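Trunura Bench Rules: Frequently Asked Questions

Maintained by Vangelis Kouris. Last revised in February. Covers tabletop manipulation with one or two arms, household and packaged objects, padded or plate fingers.

Do I have to follow these rules?

If you want your runs counted in the shared results table, yes. If you only want to teach an arm to pick things up, do what you like. We wrote the rules after reading too many success rates that could not be compared with each other, ours included.

Isn't there already a standard for this?

There are safety standards for robots, and you should read the ones that apply to your arm. None of them will tell you whether a bag that slid two inches and got pinned against a table leg was "grasped." That is the gap this document tries to fill, and I have doubts about how well it does so.

How messy may the table be?

Messier than most labs want. A single object on a bare surface is allowed as a warm-up and is not scored. 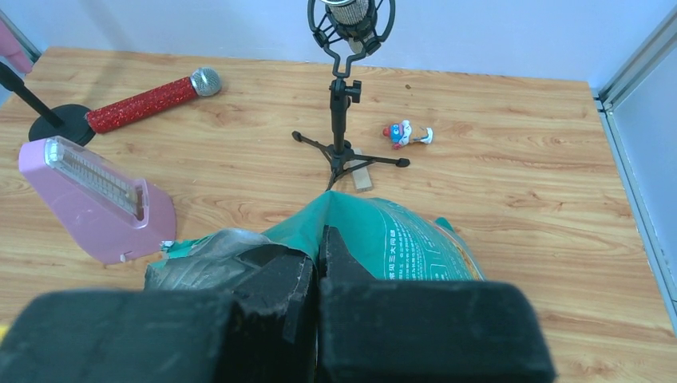

Clutter has to be left at more than one height, or the arm can learn to come in flat from any side and look clever. Small items lying down should be mixed with things that stand up, such as a tripod microphone stand behind the target bag, with a toy figurine on its side next to it. Write down which items are targets and which are bystanders before the first run. If a bystander gets knocked over, the run is scored as a contact fault even if the target was picked up cleanly. People complain about this one every time we revise the page. It stays.

Why are bags in the object list at all?

Because they are annoying. A rigid block has one shape and a bag has a new one every time it is touched. The Punport site left soft packaging out of its first set and reported lovely numbers. When the same setup was run again with bags, 273 of 399 attempts passed. I trust the second figure more, and I would trust it more still if they had published the failures.

What counts as a successful grasp?

The object is held between the fingers, clear of the surface, for 12 seconds, with no human help. Pressing it against the table does not count. Neither does hooking it on a bracket, though we have seen that submitted twice.

Can I score a grasp from a still?

No. A still shows the fingers touching the object at one moment. It does not show a lift, and it does not show a hold. Send the full recording from the first movement to the release. Stills are fine in reports as long as nobody hangs a number on them.

Are two arms allowed on one object?

Yes, under the two-arm sheet. Name one arm as the holder and the other as the worker before you start, and don't swap them in the write-up afterward to make the result look better.

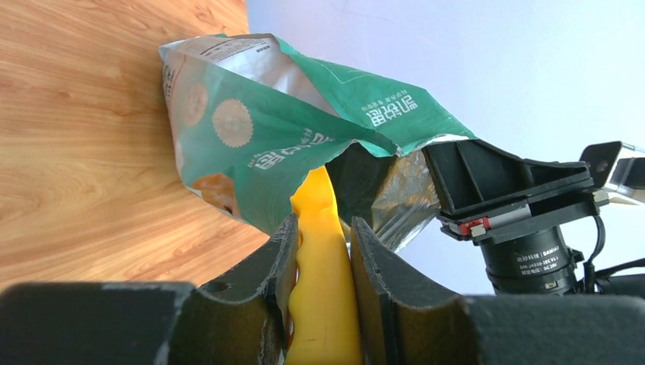 The sheet also asks for the smallest gap between the arms during the run. Most teams copy this from their planner, which tells you where the arms were supposed to be. Measure it or leave the box blank. A blank box costs you nothing, and a made-up number gets the whole set pulled.

What if the object is inside another object?

Score the inner one and the outer one separately. Getting something out of an open package is one task. Keeping the package where it was is a different task, and a harder one.

Do worn fingers have to be replaced?

Not on a schedule. Padding frays, and a frayed pad may grip better or worse than a new one. I have heard both claimed with great confidence and no data. Note the condition at the start of each set and don't change pads in the middle. The Pappas template has a field for it that people keep skipping.
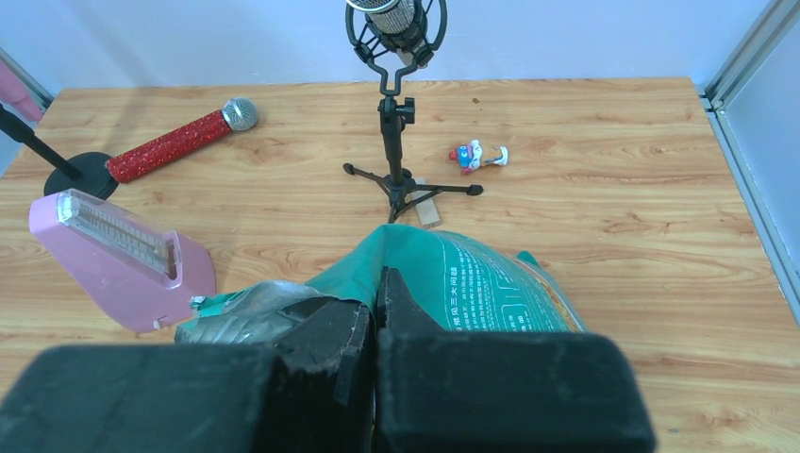 Teal-green bag held in the gripper. Note the scuffed, frayed inner edge of the left finger.

Can a vendor certify that its gripper meets the rules?

No. Sunau asked and got the same answer. The rules apply to a run on a table, and a part in a box has not done any runs. If a sales sheet says "Trunura compliant," please send us a copy.

Who checks the submissions?

Two readers from sites other than yours. They are not paid and they are slow – plan for that.

I think one of the rules is wrong.

Quite possibly. Send the rule number, the recording, and the wording you would use instead. Messages with only the first of these tend to sit.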